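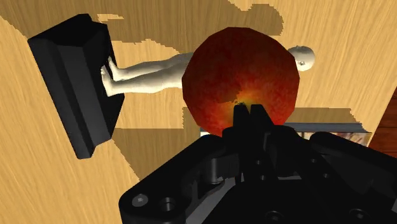

I've been setting up the Saber cell from Flusteo since the start of the year, first in the simulator and then on the bench, and I want to talk about the part that gets skipped in most reviews: the setup and upkeep side. Plenty of people have written up what the arm can lift. I care more about how long it takes me to get it right again after somebody changes the fingers.

Short version: I love this thing. Longer version follows, with a few complaints.

The kit is the two-finger gripper, a wrist camera mount, the control box and a license for the simulated cell. Ours cost 1,939 with the spare finger set. You can do nearly the whole setup in the simulator before you bolt anything down, and I'd urge you to. The virtual tabletop comes with a small library of objects, and the apple is my favorite test piece by a mile. It's round, it's big compared with the narrow fingertips, and the model is low-poly enough that you're really gripping a lot of little flat faces. If your finger offset is off, the apple will tell you. Boxes are far too forgiving!

My routine goes like this. Set the tool center point, close the fingers on nothing, zero the opening, then run 100 pick cycles on the apple with the clutter left in. Leave the clutter in, please. Bezawit Jemal, who shares the Harkville bench with me, used to clear everything off first and got lovely numbers that fell apart as soon as a second object came back. Now we keep a mannequin figure and a few blocky things on the table the whole time and tune the approach angle around them.

The wrist view is good. You look right down over the gripper body at the fingertips, so you can see where contact happens, and the linkage pins show clearly enough that I used the model as a reference when I took the real one apart. The price you pay is that the gripper and whatever it's holding hide a good part of the table. With a large object up there you lose most of what's behind it. A second camera view is supported, and I'd turn it on from day one.

Shadows are the weak spot. They come out blocky, with stair-step edges, and on the wood grain they can look like objects to a vision model. I raised the shadow resolution from 325 to 400 in the render settings and that helped some. Griet Jansen at our Grarkcombe site just switches them off for training runs. I haven't gone that far.

Now the hardware. Finger swaps are hex screws and a locating pin, and after three or four tries I stopped needing the manual. Keep a decent driver for it — the key in the box is soft and rounded off on me the second week. Wipe the linkage with a dry cloth and don't oil it. I did oil it, and spent an evening picking lint out of the joints.

Recalibration after a swap is where Saber wins me over. You load the saved cell, touch off on the reference block, and the software carries the new offset to both the real arm and the simulated one. On our last setup I kept two spreadsheets for that and they never agreed.

Complaints: the manual still shows the old menu layout, saved cells can't be renamed, and the control box fan whines. Support did answer my email about the menus, and said a new manual is coming in August.

I'd buy it again, and I've already asked for a second finger set.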